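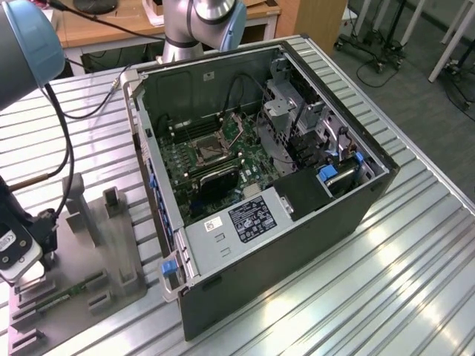
Tower on its side with the panel off, CPU socket empty and lever up.

Badham 2230 Precision Screwdriver Set

Price: $45
In stock, ships from our shop in Palden
Free pickup at the counter

I've sold a lot of screwdriver sets over the years and I've taken most of them home at some point, and the Badham 2230 is the one that stayed in my kitchen drawer. (Well, on top of the kitchen drawer. The case is a little too tall to go in.) It's a small-bit set for glasses, laptops, desktop computers, door chimes, toys with those annoying battery covers, kitchen scales, game controllers, watch bands with screws – all the stuff where a regular screwdriver is too fat and the tiny ones from the drugstore round off the first time you lean on them.

I'm Lăcrămioara, I run the tool side of the shop, and I write these pages myself, so if something below is wrong you know who to yell at.

What's in the case

A handle with a free-spinning cap, a flexible extension, a short stiff extension, and the bits. You get Phillips from the eyeglass size up to #2, flat blades, hex, Torx with and without the center hole, the three-pointed ones for game consoles, a couple of five-pointed ones for phones, square drive, and a small row of nut drivers. All of them use the 4 mm hex shank, so if you already own a few bits from another small set there's a good chance they'll drop right in. They won't fit a regular quarter-inch drill, and please don't try to make them!

What isn't in the case: tweezers, pry tools, a suction cup, a wrist strap. Some sets throw those in, and I've mostly thrown them out. If you want good tweezers, we carry the Garg curved pair, and they've got their own page.

The handle

Okay, this is where I get carried away. The handle is aluminum with a knurled grip, and it has enough weight to it that you can start a screw with one finger on the cap and just roll the rest between your thumb and middle finger. The cap spins really freely. The older version had a cap that got gritty if it lived in a toolbox with any sawdust, and they've since put a proper bearing in there. I've had mine next to a bag of flour for a whole winter and it still spins.

It is cold to pick up in an unheated garage. I wrap mine in a strip of bike tape in January and take it off in April. Mircea Rusu, who does our sharpening, thinks the tape is a crime.

For small hands it's great. For very big hands, come try it at the counter first, or look at the Nedov handle, which takes the same bits and is fatter and rubbery. You can buy that one by itself.

The magnet

There's a magnet down in the socket and it's a medium one. It'll hold a laptop screw upside down, no problem. It'll hold a regular computer case screw sideways, and if you bump it, goodbye. On the flexible extension the hold is weaker, so I put the screw in by hand and use the flex piece only for the last few turns. Stainless screws mostly won't stick at all, and that goes for every magnetic driver in the shop.

How the bits are holding up

The sizes I use most are #0 and #1 Phillips and the T8 Torx. My #1 has a bit of shine on the edges now but still seats properly. The very smallest flat blade I did bend, prying the lid off a thermometer, which it was never meant to do. Badham sells replacements one by one and we keep the popular ones in a jar by the register. The really odd ones I have to order.

If a Phillips bit keeps climbing out of the screw, check the size before you blame the bit. Most people are using one size too small. Go up until it fits snugly with no wiggle, push down harder than you turn, and go slow. A few screws that look like Phillips on cameras and older Japanese gear really aren't, and there are two bits in the second row for exactly those – they have a small dot stamped on the side.

The case

Gray plastic, hinged lid, with the bits standing up in foam. It closes with a click and stays closed in a backpack. The labels are printed on the tray next to each slot, and they're easy enough to read in daylight, a bit faint under a lamp. I went over mine with a white paint pen.

The foam is snug when new. Pull the bits straight up for the first few weeks or you'll tear little corners off it. After that it loosens and behaves. Inside the lid there's a shallow magnetic patch where you can park screws while you work, and I use that more than I expected to. I lay them out in the same pattern they came out in, long ones at the top.

Who I'd steer somewhere else

If all you ever do is tighten your glasses, get the little Badham pocket driver for a few bucks and be happy. If you're building decks or hanging cabinets, this is the wrong aisle altogether. And if you fix phones for a living you probably want the bigger Badham kit with the longer five-pointed bits, as the ones in here are a bit stubby for getting past a deep edge.

For anybody else, anyone with a house and some things in it with small screws, I think it's the right set. It's also a really nice gift for somebody moving out on their own. We've got a box of ribbon behind the counter, just ask.

Details

Model: 2230
Bit shank: 4 mm hex
Handle: aluminum, knurled, spinning cap
Extensions: one stiff, one flexible
Case: plastic with foam insert
Warranty: 3 years on the handle, bits not covered

Things people ask me

Can I use it on live electrical stuff? No. The handle is bare metal and it isn't insulated. Turn the thing off, unplug it, take the battery out if you can.

Will it open my laptop? Very likely. Look at the screws on the bottom and send me a picture of one if you aren't sure, and I'll write back, usually by 4 in the afternoon.

Do you sell the case empty? I have asked, and so far they won't sell it to us that way.

Does the cap come off for cleaning? It does not. Wipe it with a dry cloth, and keep oil away from it, which just collects lint.

Can I return it? Yes, if the bits haven't been used. If a bit chips on the first job, bring it in and I'll swap it from the jar.

Goes well with

Garg curved tweezers
Nedov soft handle, 4 mm
Replacement #1 Phillips bits, sold singly

Questions about this set go to Lăcrămioara Hodoroagă at the tool counter. Sharpening and blade questions go to Mircea.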